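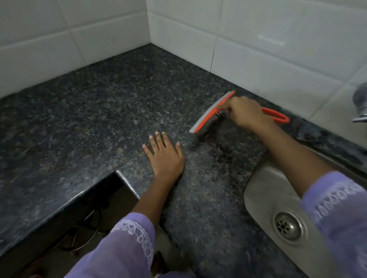
Squeegee work at the Clemness test kitchen, on the granite beside the sink.

Tutar, the counter-wiping robot from Kaufmann, had one job in April, and it did it 300 times without complaint. On the next run it took a sheen of water for bare granite, declared the counter dry and drove its wiper straight into the faucet. The emergency stop worked on the second press, a detail that got its own page in the report.

"It was very sure of itself," says Beryl Ellwood, who signed the report. The fix is 20 lines of code and a limit on how hard the arm may push. Until both pass, dark countertops are off Tutar's list, and the squeegee has gone back to people.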